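Print this page
E-mail this article

4.2 Decanting and the Forgotten Purchase

Of the 458 households in the Castmont survey, more than 30 had moved their dry goods into matching or near-matching containers and thrown the packets away, cooking times included. Respondents spoke warmly of the result. They then boiled things and hoped.
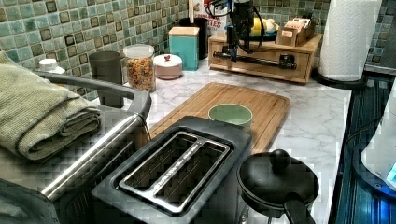 Figure 3. Jar and canisters along the back of a kitchen counter.

Sevim Soylu objected at the review stage that a clear jar at least tells its owner when to go shopping, and that our argument should be confined to the opaque kind. We accept the point - grudgingly - and have split the two groups in Table 5. Owners of opaque canisters bought duplicates far more often, usually of flour, and in one Vulmont kitchen of lentils, a food the household reported disliking.

Labels helped less than expected. Most had been written once, in a burst of February resolve, and described whatever the canister held two fillings ago. Öberg and Jansen report the same for spice racks.

Print this page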